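5.1 「畳み」はどこで始まり、どこで終わるのか

前節で見たとおり、衣類仕上げの自動化をめぐる議論では、畳みという工程がひとまとまりの作業として扱われることが多い。KallioとToivonenの報告もその例に漏れず、一着を台に置いてから畳み終えるまでの時間を測り、人手の場合と並べて表にしている。しかし、この測り方では工程の両端が切り落とされる。Kevcombeにある衣類再生施設Tostoraでわれわれが見たのは、両端のほうに人の仕事が寄っていく過程であった。

Tostoraを運営するAstine社は、事業者や自治体から引き取った古着を選別し、洗浄し、畳んで再出荷している。畳み場には従来、長い作業台が並び、一人が一台を受け持っていた。そのうちの一部が、台の手前のレールに双腕を据えたものに置き換えられた。社内ではこの台をIkonenと呼び、人が畳む台は単に「手の台」と呼ぶ。呼び名の由来を尋ねても、はっきり答えられる者はいなかった。

導入時の社内資料には「畳み作業を機械に任せ、従業員はより付加価値の高い業務に移る」とある。付加価値の高い業務が何を指すのかは、資料のどこにも書かれていない。聞き取りで管理側に確認したところ、返ってきたのは「検品、調整、例外処理」という三つの語であった。検品は従来から畳みの中で行われていた。手に取って広げれば、ほつれも染みも目に入る。調整と例外処理は機械が来たことで生じた仕事であり、それ以前には存在しない。資料のいう移行とは、もともと一つだった作業から検品を取り出して別の名前を与え、機械の世話をそこに足したものと読むこともできる。

この読み方は意地が悪いと受け取られるかもしれない。そこで、台の上で起きていることを具体的に見ておく。図5の台では、中央に黒い衣類が平らに広げられ、左の腕のグリッパが、灰色の裏地のような帯がのぞいた左端をつまんでいる。右のグリッパは右上の角の近くにある。左手には畳まれた紺色の布があり、右の腕の下には暗い色の布がまとまって置かれている。

畳み場の従業員にとって、この配置で問題になるのは中央の一着よりも左右の布である。人が畳む場合、次に畳むものと畳んだものの置き場は、各人の利き手や身長に応じて台ごとに違っていた。積む高さも人によって違い、忙しい日には台の端からはみ出すこともあった。双腕の台ではその融通がきかない。布をどこへ置くか、どちらの縁を手前にするかは手順書で決められ、従業員は手順書に合わせて布を供給する。供給の作業は、管理側の挙げた三つの語のいずれにも入っていない。

手の台で長く働いてきたWendell Ambroseは、聞き取りの中で供給についてこう述べた。「広げて置くところまでやったら、あとは二つに折るだけでしょう。折るところがいちばん楽なんです。いちばん楽なところを持っていかれた感じはあります」。この発言をそのまま一般化するつもりはない。折る動作を一日じゅう繰り返すことによる手首の負担を訴えた者もおり、その人たちは双腕の導入を歓迎していた。ただし、歓迎した者も、広げて置く作業が残ったことについてはAmbroseと同じ認識を示した。

図5 双腕を据えた作業台。黒い衣類の左端をグリッパがつまんでいる。

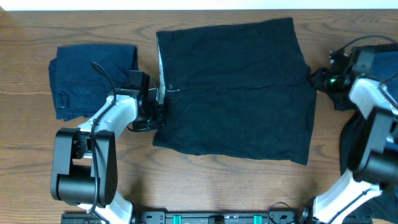

5.2 持ち場の呼び名と賃金等級

畳み場の従業員は17名で、このうち6名が双腕の台に配置換えとなった。配置換えにあたって新しい職名が設けられ、社内掲示では「セルオペレーター」とされている。手の台に残った者の職名は「仕上げ係」のままである。

職名が変われば等級も変わると期待した者は多かった。実際には、等級の改定は行われていない。管理側の説明は、操作に特別な資格を要しないこと、訓練が短期間で済むことの二点であった。同じ資料の別の箇所では、セルオペレーターの業務が「高度な判断を伴う」と紹介されている。採用広告では高度であり、賃金表では平易である。こうした二重の記述は自動化の現場で繰り返し指摘されてきたもので、Tostoraに固有の不誠実さとみなすべきではないが、見過ごしてよいものでもない。

等級をめぐる不満は、われわれの予想に反して、配置換えとなった側より手の台に残った側で強かった。理由は仕事の配分にある。双腕の台に回されるのは形のそろった衣類が中心で、それ以外は手の台に来る。紐のついたもの、裏地が外へ出るもの、片側だけに厚みのあるもの、留め具が多いもの。以前はこれらが全体に散らばっていたため、面倒な一着のあとに簡単な一着が来た。いまは面倒な一着のあとに面倒な一着が来る。それでも手の台の日ごとの目標枚数は据え置かれていた。

主任のEino Seppäläは、この点を早くから把握していた。彼が現場の記録用紙に難物の欄を設けたのは7月である。われわれが確認した範囲では、この欄の数字が目標の見直しに使われた形跡はない。本人も、欄を作ったこと自体を成果として語ることはせず、「書いておかないと、なかったことになりますから」と言うにとどめた。記録の様式を変えることと、記録をもとに何かを変えることの間には距離がある。導入の成功例として発表される事例報告の多くは、この距離に触れない。

もう一つ、分かりにくい変化がある。畳み場では、隣の台の手の動きを見て仕事を覚える習慣があった。新しく入った者は、最初の5日間を経験者の隣で過ごす。説明はほとんどなく、手元を見て、まねて、崩れたものを直される。双腕の台が間に入ったことで、この並びが途切れた。見習いの隣が双腕の台になった場合、そこから学べるのは布の置き方と停止したときの対処であり、畳み方ではない。訓練担当のPeadar Ó Dubhghaillは見習いの席を手の台の列の奥へ移すよう提案したが、通路の幅の都合で見送られた。

技能の空洞化という言葉をここで使うことには慎重でありたい。調査期間はほぼ2か月にすぎず、技能が失われたかどうかを論じるには短すぎる。言えるのは、技能が受け渡されていた場所が狭くなったということだけである。受け渡しが別の場所で再開される可能性もあり、休憩室で畳み方を教え合っている例を一度だけ見かけた。とはいえ、それを制度の代わりとみなすのは楽観が過ぎる。休憩は休憩である。

5.3 見守りという労働

双腕の台に立つ者の仕事を、会社の手順書は「監視」と書き、従業員は「見守り」と呼ぶ。手順書によれば、監視は他の業務と並行して行うことができる。この一文が一人に複数の台を受け持たせる根拠になっている。

10月7日(木)の観察では、一人の従業員が隣り合う2台を受け持っていた。片方の台に布を供給している間、もう一方の台には背を向けることになる。手順書の想定では、異常があれば腕が止まり、合図が出る。ところが従業員が最も気にしていたのは、止まるほどでもないずれであった。布の端が少し余る、下の層が引きずられて斜めになる、裏地がはみ出したまま次の折りに進む。機械の側から見れば工程は続いており、合図は出ない。見つけるのは人であり、見つけるには見ていなければならない。

図6の台では、黒い衣類が長方形に近い形に畳まれ、下の縁に白から淡い灰色の帯が出ている。左のグリッパは衣類の左端に重なり、右のグリッパは何も持っていない。手順書に従えば、工程が進んでいる間、従業員のすることは特にない。聞き取りで従業員に尋ねると、答えは違った。淡い色の帯が外に出ている衣類を前にすれば、それがもとからそういう作りなのか、内側に入れるべき裏地なのかをまず考えるという。黒い布では特に目立つので、出荷先から苦情が来やすい。次に、手を出すならいつかを考える。腕が動いている間は台に手を入れてはならない規則であり、待って直すか、止めて直すかを選ばなければならない。

止めれば記録が残る。停止の回数は台ごとに集計され、壁の掲示に出る。集計の目的は機械の改善にあり、個人の評価には用いないというのが会社の公式な見解である。われわれはこの見解を疑う証拠を得ていない。ただ、掲示には台の番号と担当者の名前が並べて書かれている。評価に用いないのであれば名前は要らないはずだと指摘した従業員に対し、管理側は、連絡のためだと答えた。以後、止めずに待ち、出来上がったものを後から黙って畳み直すやり方が広まったという。畳み直しはどの集計にも現れない。結果として、掲示の上では停止が減り、機械の成績は向上したように見える。

こうしたやり方が広まったのがいつからかは、話す人によって食い違う。掲示の前からあったと言う者もいる。因果を断定する材料は手元になく、ここでは、停止回数を性能の指標として用いることの危うさを示す事例として挙げておく。同じ指標を使った報告を読む際には、畳み直しがどこに計上されているのかを確かめるべきである。KallioとToivonenの表には、該当する項目が見当たらなかった。

身体の負担については、単純な結論を出しにくい。手首と肩の訴えは、双腕の台に移った者の間で軽くなっている。代わって挙がったのは目の疲れと、立ったまま待つことによる腰の張りであった。椅子を置けばよいという意見は当然に出たが、供給と見守りを一人で兼ねる配置では、座っても落ち着く間がない。Ambroseは椅子について、「置いてくれましたよ。上着をかけるのに使っています」と話した。

待ち時間をどう数えるかも争点になっている。管理側の計算では、腕が動いている間の人の時間は余裕とみなされ、別の仕事を割り当てる余地として扱われる。現にラベル貼りが追加された。一方、従業員の側では、見ている時間は働いている時間であり、余裕ではない。どちらの数え方にも理屈はある。もっとも、追加の仕事を決めたのは前者であって、後者の数え方が検討された会議の記録はない。

図6 畳まれた黒い衣類と双腕。下の縁に淡い色の帯が見える。

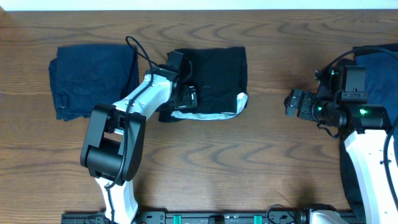
畳み作業を自動化すれば、畳み場に必要な人手は減るのか。

調査期間中のTostoraに限れば、減ったとはいえない。畳み場の人数は変わらず、折る動作にかけていた時間の一部が、布の供給、見守り、畳み直し、ラベル貼りに移った。

人手が変わらなかったことを、雇用が守られた証拠として引くことには賛成しかねる。人数の維持は、調査期間中に契約の更新時期が来なかったことでも説明がつく。次の更新で何が起きるかは本稿の範囲を超える。反対に、人数が減らなかったことをもって機械が役に立たないと断じるのも早い。形のそろった衣類が続く時間帯には、双腕の台は従業員の言葉でいえば「放っておける」状態になり、その時間帯を好む者もいた。

われわれが疑っているのは、機械の能力そのものよりも、能力を示すために選ばれる数字のほうである。一着あたりの時間を測れば供給が抜け、停止回数を数えれば畳み直しが抜ける。人数を数えれば、残った人が何をしているかが抜ける。抜け落ちるものはいずれも従業員の手元にあり、聞けば話してもらえる。導入の評価にあたって従業員への聞き取りを行ったかという問いに、管理側は満足度調査の実施をもって答えた。調査票の設問は職場環境の全般に関するもので、双腕の台に触れたものはなかった。

なお、観察はすべて昼の勤務帯で行った。夜の勤務帯では双腕の台の受け持ち方が異なると聞いているが、立ち会いの許可は得られていない。手の台に回された難物の割合についても、Seppäläの記録用紙を閲覧したのみで、写しの提供は受けられなかった。次節では、供給作業の手順書が改訂されるたびに何が書き足され、何が削られたかを取り上げる。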